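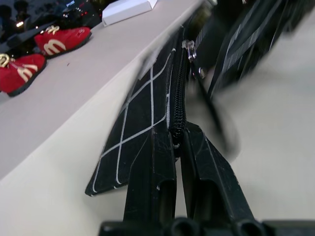
Search this blog
Type and hit enter

Home About Small Spaces Packing Sewing Pile Contact

June — posted by Wokov Street Diaries

So I have been on a bit of a bag kick. I blame the closet. I went in there to find one umbrella and came out 2 hours later with every pouch, tote and backpack I own spread across the bedroom, and the umbrella still missing (it was in the car, of course it was in the car).

My favorite of the whole heap is the black one with the thin white lines crossing all over it in big diamonds. I love that print so much! It goes with everything and it hides a multitude of sins, which matters when you are the kind of person who lets a pen roll around uncapped for a month. It has white piping along the edge too, and a little silver pull on the zipper.

Can we talk about zippers for a minute? I used to think coil zippers were the cheap kind and metal teeth were the good kind, and I have completely changed my mind. Every metal one I own has gotten stiff on me. The coil ones just keep going. If yours is sticking, rub a plain candle stub up and down both sides, run the pull back and forth 10 times, and wipe off the crumbs with an old sock. I did the whole pile this way while listening to a very long podcast about lighthouses.

Anyway, the packing. I'm going up to Civthorpe for a long weekend and I'm determined to do it with one bag. Last time I took the big suitcase and dragged it up 65 steps to the rental, swearing the whole way, and then wore the same sweater every day. Never again!

The problem is shoes. It's always shoes. I want the red ones with the black soles and the gold letters on them, because they are the most cheerful things I own, but they take up so much room. My current system is socks inside the shoes, shoes at the bottom, heels to toes, and then clothes rolled on top. Chargers and the toothbrush go in a pouch so I'm not digging for them at midnight. A friend swears by those Ralden packing cubes and I keep almost buying a set, but I have, at a guess, 1,000 zip pouches already, so no.

What didn't make the cut: the tote from the Zalewska fabric sale (strap is going, needs a few stitches), the straw thing I bought on vacation and have used exactly once, and a backpack with a mystery stain I'm not ready to deal with. The first one is in the sewing pile. The other two went back in the closet — I know, I know.

I still need to figure out where the rain jacket goes. Probably I'll just wear it on the train and be too warm. If you have a good trick for folding one down really small, leave it in the comments, I leave early in the morning and I'll be checking while I drink my coffee.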